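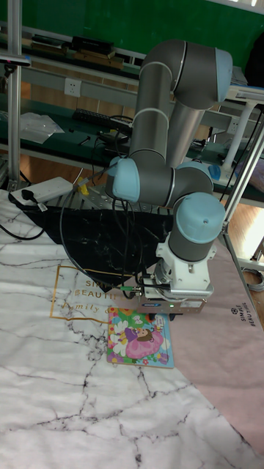 *Attachment 1: children's picture book with purple border, on the marble-patterned table covering*

**To:** Reading Room list
**Subject:** Re: Condition sorting, picture books from the Politis donation

Dear colleagues,

Thank you for the replies received so far. I am answering the question from the Pristen branch on the list, as it affects all sites taking part in the September intake.

> The sorting sheet asks us to record "cover, border and format" for every picture book. Many of ours have no border to speak of. Should the field be left blank, or should the book go to the queries box? Also, are small square books to be shelved with the board books, as they were last year?
>
> Pristen branch

Please enter "none" in the border field. A blank field is read as an unfinished record and the sheet will be returned to you. Only books with missing pages or a detached spine belong in the queries box.

The cover shows a cartoon girl in a pink dress among white flowers and green leaves, and the entry would read: "Small, near square. Purple border. Girl, pink dress, flowers." No further description of the artwork is required.

Small square books with paper pages are no longer shelved with the board books. They go in the low bins, face forward – the Drolida branch has used this arrangement since the spring and will keep it.

The donation list stands at 322 titles, of which 91 have been recorded. Shelf labels will be supplied by Cultetti in packs of 19. Branches requiring more than 3 packs should write to me directly and not to the supplier.

Completed sheets are due by 4 p.m. on the last working day of September. Late sheets will be held over to the next intake.

Sincerely,

Rafail Giannakopoulos
Children's Collections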